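Marngate hotel group sets aside money for bathroom robots, but will lease first

Wed 13 September

The Marngate hotel group will include a line for cleaning robots in its next budget, the management informed staff this week. The money is for a lease of six months, starting in January, and not for a purchase. A decision about buying will be taken only after the lease has ended.

The group has 230 guest bathrooms in its two houses, Kopecký and Brinberg. Of these, 127 have an electronic bidet seat. These bathrooms take the most time for the housekeeping teams, and they are also the ones where a wrong product or too much force can become expensive. For this reason the planning began with them. 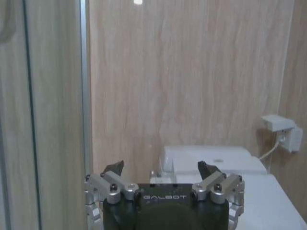 Gripper and toilet tank in a small room with wood-grain panels.

The budget paper, which was prepared together with the consulting office Hekis, divides the cost in three parts. The first is the monthly rate for the machine. The second is service, including fingertips and other parts that wear out. The third part was missing in the earlier draft and is now the one most discussed – it is called "room preparation".

Under this name the paper collects all small things that a bathroom needs before a robot can work in it. One is a strap with a tab on the toilet lid, so that the gripper has something to hold when the lid must be opened. Another is a fixed place for the brush holder. The paper counts 200 dollars for each bathroom, labor included. It also asks that cables and hoses near the toilet be checked, and that the free floor space be measured before any room is put on the list.
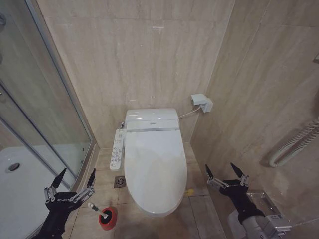

Marcela Matoušek would have liked to see the preparation money in the plan from the beginning. In her opinion every hotel looks first at the price of the machine and then is surprised by the price of the rooms. She also asked that the hours of the housekeeping staff stay unchanged in the budget during the whole lease, so the teams do not have to pay for a trial with their own shifts. The management has agreed to this point in writing.

Not everything in the paper is settled. Insurance for damaged bidet seats is still open, and the group waits for two offers. It is also not clear who will carry the machine between floors at Brinberg, where the service elevator is narrow and stops one level below the top rooms. Hekis recommends to begin at Kopecký for this reason, and to leave Brinberg for the second half of the lease.

During the planning, the working steps are looked at one by one: lifting the lid, using the brush, closing the lid again. For each step the paper has a column for time and a column for help by a person. If a step needs help too often, it will be taken out of the robot's list and stay with the staff. The monthly rate does not become lower in this case, and the finance department has marked this in red.
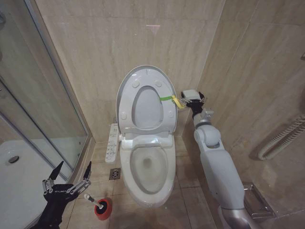 What happens next

The budget goes to the owners for approval before the end of the year. If they agree, the first bathrooms at Kopecký will be prepared in the weeks before the lease starts, one corridor at a time, so that the rooms can still be sold.

Other hotels which plan something similar can ask the group for the room checklist. It contains the measurements, the list of fittings and a simple table for the costs – without the prices of the supplier, which are confidential. Requests should be sent to the Marngate purchasing office, with the number of bathrooms and the type of toilet seat.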